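Tullness House Residents' Association
Minutes of the March Meeting
Held in the second floor lounge, Wednesday, 7:00 p.m.

Present: Corina Tanner (chair), Jinlong Tang, Kai-wen Chuang, Urs Gasser, Mekdes Feyisa (minutes), and a very good turnout from the Landmont side of the building, which was lovely to see on such a rainy evening.

Apologies: received from the couple in apartment 42, who are away visiting their new grandson. Congratulations to them from everybody!

1. Welcome and last minutes

Corina opened the meeting at ten past seven, once the extra chairs had been carried up, and thanked Urs for the plum cake. The February minutes were read and agreed with one change: the bicycle rack goes on the north side of the courtyard and the minutes had said south. Mekdes is sorry for the mix-up and has corrected the copy in the binder.

2. Money

Jinlong went through the account. We have 3,000 dollars set aside for the laundry room, all of it still unspent, and 256 dollars left over from the winter supper. There was a friendly discussion of whether the supper money should go to the laundry or toward a summer picnic. Kai-wen felt strongly that people had bought supper tickets expecting another party at some point, and most of the room seemed to be with her. It was agreed to keep the 256 dollars for the picnic and come back to the date in April.

3. Courtyard

The hedge by the Mitwood Street gate has been trimmed and looks a good deal better. Urs asked whether the cut branches could be taken away before the weekend, as they are blocking the path for strollers. Corina will call the gardener in the morning. A question was raised about tomatoes in the raised beds, and it was agreed that anybody may plant them so long as they bring their own stakes.

4. Laundry room

This took up the longest part of the evening, as we all rather expected it would. Corina reminded everyone that the old top loader gave up in the fall and that people have been sharing the remaining machines very patiently, with only a few grumbles on the notice board.

Jinlong reported that the replacement front loader is now in its place against the wall, and Steiner, who did the delivery, took the old one away on the same trip at no extra charge. He has written them a thank-you note and passed it around for signatures. Mekdes said she had run towels and a set of bed sheets through it on Sunday and was very pleased with how they came out.

Kai-wen kindly offered to write up a card in English explaining the programs, as the printing on the front is in Chinese and a number of our neighbors do not read it. She will do a draft, and Jinlong will check it over with her before it is laminated. Urs asked for large letters, please, and was seconded from several directions.

There was then a long talk about baskets. Some residents like to leave theirs in front of the machine to show that they are next, and others find they are forever stepping over them. After a good deal of back and forth it was agreed that one basket may wait in front while a wash is running, and any others go on the shelf by the door. Please put your apartment number on your basket, and have a look inside before you carry it home.

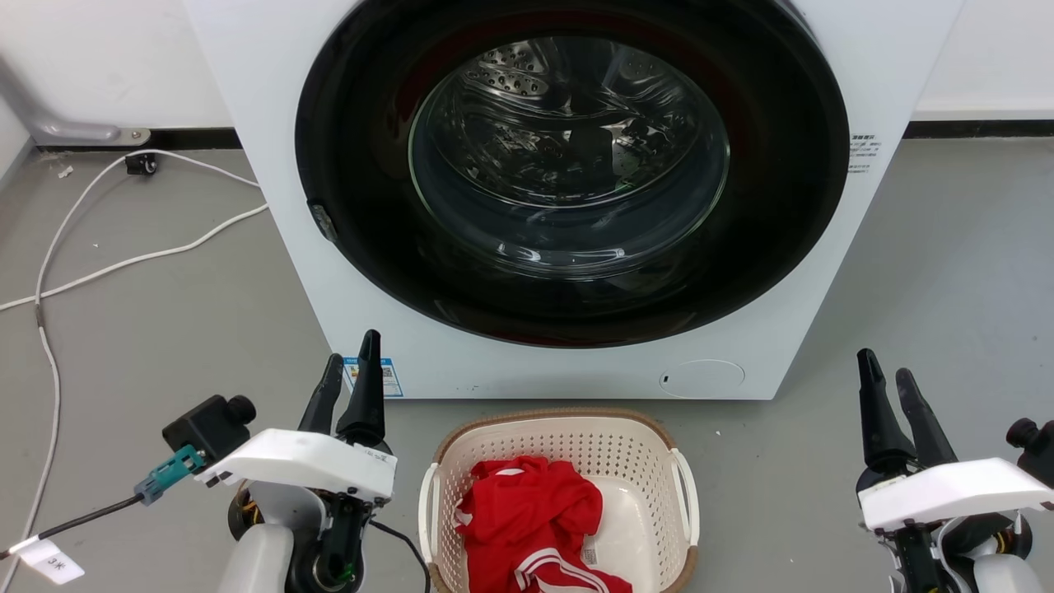 Page 3

Laundry room, continued

Urs brought up the white cable lying in loops on the floor to the left of the washer. He would like to see it gathered up and clipped along the wall above the black baseboard, so that it stays out from under people's feet and the mop can get all the way into the corner. Everyone thought this sensible. He has clips at home and will do it on Saturday morning, and Jinlong has offered to hold the flashlight.

Mekdes asked who looks after the drain filter, the round cover low down on the right of the front. It was agreed to add it to the monthly cleaning list, with a shallow tray and an old towel kept on the shelf for whoever has the turn. Corina will take the first one.

Red things and white things: a gentle reminder, after the business with the pink pillowcases, to keep them apart.

Laundry hours stay as they are, with the last load in by 8 in the evening.

5. Any other business

The spare key to the lounge is still missing. If it is in your coat pocket, please drop it in Corina's mailbox and no questions will be asked.

Kai-wen has a box of children's picture books to give away, and they will be on the lounge windowsill until the end of the month.

6. Next meeting

April, same room and same time. Jinlong will bring something to eat. The meeting closed at 8:42 p.m. and several people stayed to help stack the chairs.

Minutes taken by Mekdes Feyisa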